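Stoluvex Help Desk
Ticket 715: Follower arms drop fabric on sleeve folds, two finger types compared
Status: Open, waiting on customer
Product: Stoluvex bimanual kit, Javby controller
Opened: March 2021

Original request

Hi there! We're the small robotics shop at Pallanville and we've had your two-arm kit running for a while now. Blocks, cups, markers, all fine. Then we moved on to T-shirts and things got weird, so I'm going to dump everything I've got and hopefully one of you spots it.

The short version is that the grippers close on the fabric, they look like they've got it, and then somewhere on the way across the shirt the sleeve slips out. The right arm is a lot worse than the left. No error codes, nothing in the Javby log except the usual chatter, and both servos report they reached the commanded position (which I guess they did, they just reached it without a sleeve).

The task is about as plain as it gets. T-shirt flat on a white table, collar away from us, one arm on each side. Right arm folds its sleeve in over the body, left arm does the same on its side, then hem up to the collar. I've been using the same light green shirt for every run so the cloth doesn't change on me. 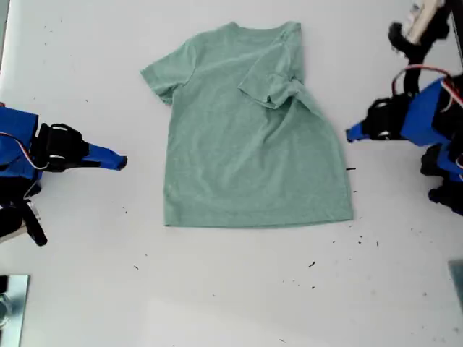

What bugs me is that the first sleeve will often go over okay and then the second one turns into a mess. I ran 40 tries with the stock rubber pads and got 19 clean first sleeves. Clean for me means it's lying across the body and I didn't have to touch it, wrinkles allowed. If I counted wrinkles as a fail I'd have quit by now!

Things I already tried, in order:

Power cycled both arms and the controller. No change.

Recalibrated the zero position on both grippers with the jaws fully closed on nothing. The right one was off by a hair, fixed it, and that bought me maybe a slightly better pinch but not by much.

Swapped the stock pads for the Miah tapered tips. These are way better at getting under the edge of the cloth, I really like them, but they have so little surface that a heavier fold just slides off the end. So now it picks up more often and drops more often too, ha.

Turned grip force up one step in the Javby settings. The servo got warm quickly and started buzzing, so I turned it right back down.

Reseated all the servo cables. One on the right side felt a bit loose. Might be nothing.

Reply from support

Thanks for all the detail, this helps a lot. Can you try three things for us? First, swap the two gripper servos left to right and see if the bad behavior moves with the servo. Second, check the approach height, because tapered tips reach lower than the stock pads and the old height may be pushing into the table. Third, send us the wrist camera exposure settings for both arms. We've seen pale cloth on a pale table wash out, and then the arm closes too early.

Customer update

Okay, did most of it!

Servo swap: the problem did NOT move. Right arm is still the bad one, with what used to be the left servo in it. So I think we can stop blaming the servo.

Approach height: you were right, mine was set for the old pads. I raised it by 3 mm and the tips stopped digging in and skipping when they closed. Pickups look much calmer on both sides now. I should have thought of that one myself.

Cameras: this is where it gets interesting. Exposure was on auto for the right one and fixed for the left, and I have no memory of setting it that way. On auto, the shirt and the table blend together as soon as the arm gets close, and the hem pretty much vanishes. I've set them both to fixed and I'm rerunning the whole batch with the Miah tips before I say anything is solved.

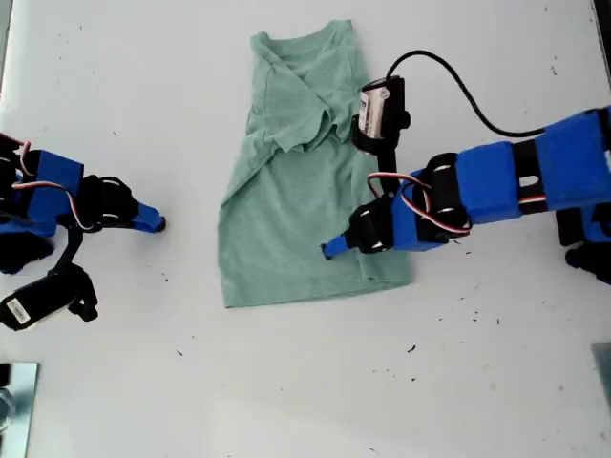 Right fingertip down on the shirt near the hem, left gripper over bare table, sleeve folded across the body.

Still on my list is going back to the stock pads with the new height and the fixed exposure, so the comparison is fair. Right now I've changed too much at once to tell you which fingers are the better buy for cloth. My gut says Miah for the pickup and stock for the carry, which doesn't help anyone who only owns one pair of hands per arm.

Two questions while I'm here. Is there a wider version of the tapered tip, or a file I could print and stretch myself? And can the Javby ramp the grip force up after contact? One fixed value seems like a lot to ask when the cloth bunches up halfway.

Reply from support

Great news on the height. There's no wider tip in the catalog, but we can send you the model file and you're welcome to change it. Force ramping is in the beta firmware, planned for general release in June. If you want it sooner, reply with your controller serial number and we'll add you to the beta. Please attach the log from the rerun when you have it, with both exposure values noted at the top.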